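The Release Note
By Theano Galanis
February
Reading time: 2 minutes

The Planning Office at Bakorik required that every change to the controller be accompanied by a statement of its purpose. Myrto Kalogeropoulos had written 30 such statements. The one before her concerned a pause.

The new planner, Numar, had been trained on the bench recordings, and it had learned to hesitate. Before each closing of the jaws it held its position for two seconds. The trajectory was valid and the force limits were respected. No fault was logged, and the Office did not have a form for a delay without a fault.

She requested the recordings and began with the session marked 586. 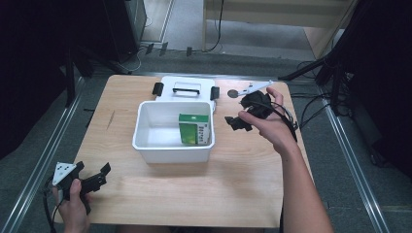
Filed under: Fiction / Work

The white box stood open with its lid laid back, and the green and white carton leaned against the inner wall. A hand held each gripper. Myrto set the playback to quarter speed and placed the planner's output beside it, one line above the other.

The pause was present in both. The operator had waited, and the software had taken the waiting to be part of the task. In the next session it occurred again, at the same point in the approach.

She consulted the register. The sessions had been recorded by Aliki Mavromatis, who had since left the department. Under "Remarks" there was a single entry: "I like to be sure."

Myrto drafted a filter to remove any stationary interval from the training set. It was a modest piece of code and it passed review before noon. She did not merge it. She opened the view from one of the grippers and let it run to a place where the jaws stood apart over bare wood, then stopped it there.

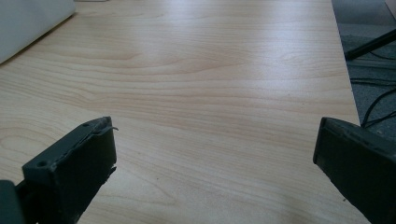
Peiyu Fan wrote beneath the draft that a delay was a cost, that 86 cycles an hour had been promised to Clamix, and that the planner could not be sure of anything. The filter should be applied.

Myrto replied that the comment had been noted. She then moved the pause out of the learned policy and into the configuration file, where it could be read and altered by any authorised person. She set its value at half a second. The field required a name, and she entered "aliki_wait".

In the statement of purpose she wrote: "To permit confirmation before contact." The Office approved it without amendment.

Recent fiction
The Calibration Clerk
Minutes of the Night Scheduler
A Letter to Nguyen, Unsent
Anastasia Sfakianakis: Two Short Pieces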